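Ticket 142 - Right arm stalls during stir task, left arm never joins in
Project: Urkau (student bimanual project, Tekdale robotics club)
Status: Open again
Assigned to: Caradog Sayce
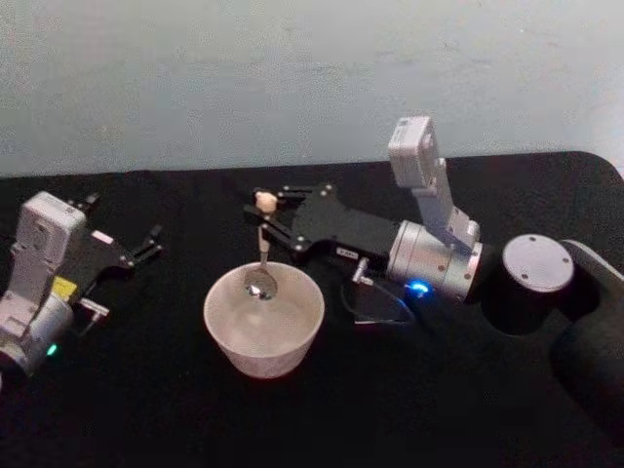
Reopening this. It was closed on Tuesday with the comment "fixed by config change," and I don't believe it was fixed by anything. Three good runs in a row is not a fix when the fault only shows up a few times in an evening.

Summary for people who skipped the first thread. The task is short. Right gripper takes the spoon by the top of the handle, lowers it into the bowl, makes four circles, stops. Left gripper is supposed to come in, steady the rim of the bowl, and back off when the stirring is done. On a bad run the right arm gets the spoon into the bowl and holds there. The left arm stays parked with its gripper open. The controller reports both arms as ready, no error code, and the script sits waiting until somebody kills it.

Theories so far, and what I think of each.

1. Spoon slipping in the gripper
Put forward by the Steiner team when they visited. I marked the handle with a pen line right at the fingertips and ran it 40 times. The line was in the same place after every stall. If the spoon were slipping we would also see the circles go sloppy before the hang, and we don't. The hang comes before the first circle. Ruled out as far as I'm concerned.

2. Loose cable on the right wrist
More believable. The thin cable hangs in a loop under the wrist and it does swing. I reseated the connector, ran the task, got a stall on run 6. Then I taped the loop out of the way, ran again, stall on run 11. Left it untaped afterward because the tape pulled at the connector. Somebody wrote in the old thread that reseating "definitely helped." Compared to what? There was no count taken before.

3. Status lights
Please stop diagnosing from the lights. Green on the left wrist and blue on the right has been offered as proof that the arms are in different modes. I have the same two colors written down for good runs and for bad ones. Until someone finds the page in the manual that says what they mean on this firmware, it's a color.

4. Camera timing
The config change that "fixed" this raised the image timeout from 3 seconds to 4. I put it back to 3 and got nine clean runs. I put it up to 4 and got a stall on the second. So either the change did nothing or it made things worse, and I can't tell which from numbers that small. What I can say is that the ticket should not have been closed on it.

5. The left arm is waiting for a message that was already sent
This is where I'd put my money, though not much of it. The right arm posts "in bowl" once. If the left arm's process is still finishing its homing check at that moment, I think it misses the message and then waits for another one that never comes. The right arm won't start its circles until the left arm answers. Both are technically ready and both are waiting.

Evidence for: the log from the last stall has "in bowl" stamped before "left homed." Evidence against: that's one log. The older ones were overwritten because the logger reuses the same file name. (Separate ticket, please, and not one that gets closed the same day.)

Log, trimmed:

right: grasp ok
right: move above bowl ok
right: lower ok
right: post in_bowl
left: homed
left: wait in_bowl
left: wait in_bowl
left: wait in_bowl
operator stop

To do before this gets closed again:

- Turn on numbered log files first, so every run leaves a record.
- Have the right arm repeat "in bowl" until it gets an answer.
- Run it 40 times with the old code and 40 with the new, same bowl, same spoon, same start positions. Write down every result, including the boring ones.
- Leave the timeout at 3 for all of it.

Do not swap in the Pristwood gripper pads during this. I know they arrived and I know people want to try them. If we change the pads and the messaging in the same week we'll learn nothing about either one.

Update, 7:40 p.m.: numbered logs are working. First stall captured on run 14, and the order is the same as above, "in bowl" before "left homed." That makes two. I'd like to see it a few more times before I touch the code - if anyone has a log where the order is reversed and it still hung, attach it, because that would sink my theory and I'd rather know now.

Contact: Caradog Sayce, Tekdale robotics club | © Urkau project | Back to top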